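The Lower Stretch

The notice went up in the window of the tackle shop at Stuvholm in May. It was one sheet of paper, typed, with the crest of the Lehner fishing club at the top. It said the club would be closing the lower stretch from the footbridge to the weir, and that anyone who wanted to fish it one last time should put their name down inside.

I put mine down. There were already eleven names above it and I knew most of them.

My father had fished the Lehner for grayling for most of his life. I had fished it with him until I was seventeen and then hardly at all. I moved to the coast, worked in an office that dealt with freight, and bought a rod licence every spring out of habit. When he died my sister sent me his rods in a length of drainpipe with a cap screwed on each end. I had never opened it.

The shop gave me a permit with 3 June 2023 written on it in biro, and a peg number. The pegs weren't really pegs any more. They were gaps in the alders where people had always stood, and each one had a painted number on a stake. Mine was 15, which was a long way down, nearly at the weir. My father would have said it was a poor place before noon and a good one after four.

I took a room for two nights above the bakery. The woman there asked if I was up for the fishing and I said I was. She said the bread started at three in the morning and that I might hear it. I did hear it.

On the first evening I unscrewed the drainpipe on the bed. There were three rods in it, each in a cloth bag, and one of the bags had his reel pushed down inside it wrapped in a sock. The line was no good. I could snap it between my fingers. I went back to the shop before it closed and had new line put on, and the man behind the counter wound it while we both watched the spool go round.

"Nice old reel," he said.

"It was my father's."

"Did he fish here?"

I said he had. He asked the name and I told him, and he nodded in a way that could have meant anything. He sold me six flies and didn't try to sell me more.

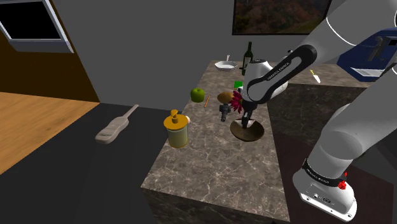 I was at the water by half past six. It was grey and mild with no wind. The path went along the back of the sawmill and then through a field where the cows had been let in, and I had to walk round them because one was lying across the gate. I could hear the weir before I could see it.

The reason for the closure was the Grusura scheme. Grusura was the valley above, and the water there was to be held back in summer and let down in the autumn, so that the lower Lehner would run at a third of its height from June until October. The club had fought it for years. There had been letters and a hearing, and somebody had painted a bedsheet and hung it off the footbridge. In the end they had been offered 200 metres of side channel with gravel put in for spawning, and they had taken it. The men I met on the bank that day didn't talk about it much. They had done their talking.

I set up the middle rod, the one I remembered. The cork was dark and had a dent in it where his thumb went. My own thumb went somewhere else. I tied on a small fly with a grey body and got it out over the water on the fourth attempt, after losing one in the alders and having to break it off.

Nothing happened for a long time. I fished down to the stake and walked back up and fished down to it again. A dipper worked along the far side. The man at the next peg came by with a flask and stood with me. He was older than I was and had a hearing aid that whistled when he turned his head.

"You're on the wrong side of that rock," he said.

"Which rock?"

He pointed. There was a patch of water a little smoother than the rest, and when I looked at it for long enough I could see something dark underneath.

"They lie in front," he said. "Everyone thinks they lie behind. Trout lie behind. Grayling don't like it there."

He poured me half a cup of coffee, and I drank it and gave him back the lid. He asked where I had come from and I told him. He said he had been to the coast once and hadn't cared for the parking.

I put the fly in front of the rock. The line drifted back towards me and I gathered it in, and I did that over and over until my shoulder ached. At some point I stopped thinking about my casting. I thought about the office, and about the Flurkora.

The Flurkora was a boat. My father bought it the year I was nine, from a man who kept it upside down behind a garage, and he meant to use it on the lake above the town. He sanded it and painted it green. He paid 330 for it, and my mother never forgave the figure. She would bring it up when the washing machine broke, or when we needed shoes. The name was already on it when he got it, in white letters, and he painted round them carefully because he thought it was bad luck to change a boat's name. Neither of us knew what it meant.

We took it out twice. The first time it leaked, and we sat with our feet in the water and he rowed back quickly without saying anything. The second time it didn't leak, and we fished all day and caught perch, and he let me row home. Then the winter came, and in the spring he had hurt his back and couldn't lift it, and I was too small to take the other end. It went back behind a garage, ours this time. By the time I was big enough I didn't want to.

I don't think he ever asked me. I have gone over it and I can't find a day when he asked and I said no. He mentioned it sometimes. He would say the lake was warming up, or that somebody had done well with the perch, and I would say that was good and go back to what I was doing.

The fish took when I was looking at the line but not seeing it. The rod tip went down and came up and went down again, and I lifted it too late, but the hook was in. It went out into the fast water and stayed there. I had forgotten how a grayling holds itself sideways and makes the river do the work. The old reel made its noise.

The man with the hearing aid came back along the path. He didn't give me any advice. He took the net off my back, where I couldn't reach it, and waded in to his knees and held it under the surface until the fish came over it.

"There," he said.

It was a good fish. It had the big fin folded down, and when he tipped the net a little the fin came up and all the colours were in it, the red and the purple, with the dark spots in rows. I wet my hands and took out the hook. I held it facing upstream, and it stayed against my palm for a while with its mouth opening and closing. Then it wasn't there.

"You could have kept that one," he said. "Today you could. It's in the rules for today."

"I know."

"I kept one this morning. I don't even like them."

We sat on the bank and ate. I had a roll from the bakery with cheese in it and he had two boiled eggs in a bag. He told me he had kept a book of every fish he had taken from the Lehner since he joined, and that the book said 131. He had thought it would be more. He'd been sure it was more, and had gone through it twice with a pencil.

"It felt like more," he said.

I asked what he would do now, and he said there was the side channel, and the lake. I asked if people still took boats out on the lake. He said some did. You needed a permit, but they gave it to anyone.

I fished on until six and had one more take, which I missed. It rained a little at the end. When I walked up, most of the other places were empty and the grass in them was trodden flat. At the footbridge somebody was already pulling up the stakes and laying them in a wheelbarrow. He asked me if there was anyone below, and I said one, at fourteen, and he said he would leave that one till last.

I dried the rod with a towel in the room above the bakery and left it leaning in the corner overnight so the cork would air. In the morning I rang my sister. She was getting the children ready and I could hear a tap running.

"Is the boat still behind the garage?" I said.

"What boat?"

"The green one."

She turned the tap off. She said there was something under a tarpaulin back there, with nettles all round it, and that she had been meaning to have it taken away. She asked me why.

I told her to leave it where it was, and that I would come through on my way home.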